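Mirkbridge Users Forum > Arms and grippers > Faults and safety
Topic: Gripper closes by itself when protective stop is released (code 1154)

Marius Toma
Posted May 3, 2021

Hello all. I would like to describe a fault which we have in our small lab at Prukthorpe, and to ask if somebody has met the same behaviour.

We run a tabletop cell with a Moynihan two-finger gripper on the arm and a Buvik controller. The work is simple: pick up light things, put them down, repeat. In February we updated the controller. After this update the program ran 810 cycles without any trouble, so I stopped to watch it closely, and this was my mistake.

Then the arm went into protective stop during an approach. The log shows code 1154, which the manual calls "tool supply interrupted". My colleague checked the table, pressed release on the pendant, and the gripper closed at once. Nobody had sent a close command. The arm itself did not move. He had his thumb between the fingers, as he was taking out a foam cube. It is bruised, he is fine, but with another set of fingers it could be much worse.

I have repeated it since then with no hand near. It does not happen every time. When it happens, the fingers travel to the fully closed position, or until they meet something. The critical moment is when the finger is already beside an object and the stop comes there, as in this position:

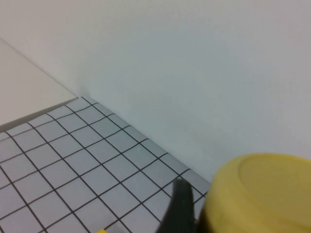

Maeve Gallagher
Sorry about your colleague's thumb. Before anything else, please stop running it with people reaching in. Have you written it up as an injury? A bruise counts at my workplace and I'd be surprised if it didn't at yours.

Then a question. Is the gripper fed from the tool connector on the wrist, or from its own supply? If 1154 means what the manual says, the gripper lost power, came back up and went looking for its reference. Some grippers do that by closing.

Marius Toma
Thank you Maeve. Yes, the form was filled in the same day, and the cell is locked out except for tests, which I do alone with the pendant outside of the reach of the arm.

The gripper is fed from the tool connector. I thought also about the reference movement. But the Moynihan manual says that it references by opening, and ours closes.

Cormac Scanlon
I'd bet money on the program. You have a close command somewhere in the approach, the stop interrupts it, and on release the controller carries on with the line it was on. The gripper did what it was told, just late. Seen it heaps of times. People blame firmware when they should be reading their own script.

Marius Toma
Cormac, I understand the suspicion, and I have looked at this first. The stop came two lines before the close command. I have also removed the close command completely and replaced it with a wait. With the wait, I forced the stop 90 times by hand and the fingers closed by themselves on 7 of them. There is no close in that script at all.

Cormac Scanlon
Fair enough, that's a better test than most people bother with. Is there a background thread, though? A monitoring thread that restarts on release could write to the tool output. I'm not letting the script off yet.

Marius Toma
There is one thread, it reads the force value and writes it in a file. It writes nothing to the output. I will disable it and repeat, so that we can exclude it properly.

For Tiburcio, who asked me by message what the arm was doing when the first stop came: it was an approach to the yellow piece, with the cups standing very near.

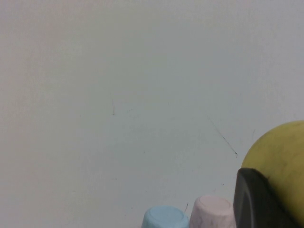 Finger at the yellow piece, pink and light blue cups to the left of it. Wrist camera.

Tiburcio Ochoa
Thanks, that helps. Tight spot. If the fingers close there uncommanded you squeeze whatever you have, and if you then jog away you take it along with you. Did you jog after the stop the first time?

My guess is neither script nor firmware. I think you have an intermittent contact in the tool cable, and 1154 is telling you the truth. How is the cable routed past the wrist? On ours it was clipped so short that the last joint pulled on the plug whenever it turned to the end of its range. Took us weeks, and we also swore it began with an update.

Marius Toma
We did not jog, we opened the gripper from the pendant menu and only then moved.

About the cable, the general arrangement is below. The black cable goes in a curve from above the gripper down to the body of the arm. I had considered this curve to be generous enough, but I never looked at it while the last joint turns, I must admit.
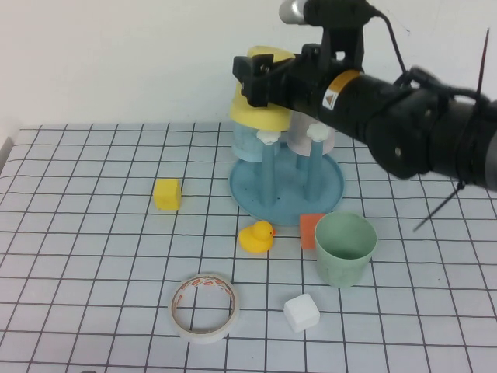 Fixed camera: arm coming in from the right, gripper at the rack with the cups.

Tiburcio Ochoa
Looks to have slack in that pose, but one pose proves nothing. Turn the last joint slowly end to end with the program off and a meter on the supply pins. Wiggle the plug at both extremes. If the voltage dips you have your 1154.

Maeve Gallagher
Agree with the meter, but I don't want the other half to get lost. Even if Tiburcio is right and it's a ten-dollar cable, a gripper that loses power and gets it back must not close. The cable explains the stop. It doesn't explain the movement on release. Those are two faults and I'd treat the second as the serious one.

Cormac Scanlon
It's a light gripper on a benchtop, Maeve. The stop function is for the arm. Plenty of cells let the gripper hold through a stop on purpose so you don't drop the part on someone's foot.

Maeve Gallagher
Holding is fine by me. Starting to move is something else. Release is the moment when a person is most likely to have a hand in there, and that's how the thumb got hurt.

Mahtab Sadeghi
We have the same controller and the same gripper. Check the output state under the tool settings: there is a field for what the digital outputs do when the tool supply returns. The choices are keep, low and high. After the February update ours had gone from "keep" to "low", and on our gripper low is close. We found it by accident with a centre punch in the jaws, so no injury, only a scratched finger pad. I do not know if the update changes it always or only when the settings file is migrated from an older version.

Marius Toma
Mahtab, ours is on "low". I have the printed sheet from the installation and it says "keep". Nobody here has changed it by hand, as far as I can find out.

I have set it back to "keep" and exchanged the two wires in the gripper driver configuration, so that low now means open. The first 90 forced stops after that gave no movement. With the thread of Cormac disabled and the setting back on "low", the closing came again, so the thread is excluded.

Cormac Scanlon
Righto, script's off the hook. I'd still be careful with "low means open" if you ever carry anything heavier than foam.

Marius Toma
Yes, this is a good remark. For foam and plastic cups I prefer that it falls. I have written the limit on the label of the cell.

For the cable I measured as Tiburcio described. At one end of the joint the voltage dips when I press on the plug, and at the other end it is stable. A new cable is ordered from Buvik and I will route it with a larger loop. Until it is fitted, the rule here is that we switch off the tool supply before a hand goes between the fingers, also when the arm is in stop.

I have sent the log and both settings files to the Buvik support. If they answer about the migration, I will put it in this topic.

Mahtab Sadeghi
Please do. I sent ours as well and have only the automatic reply so far.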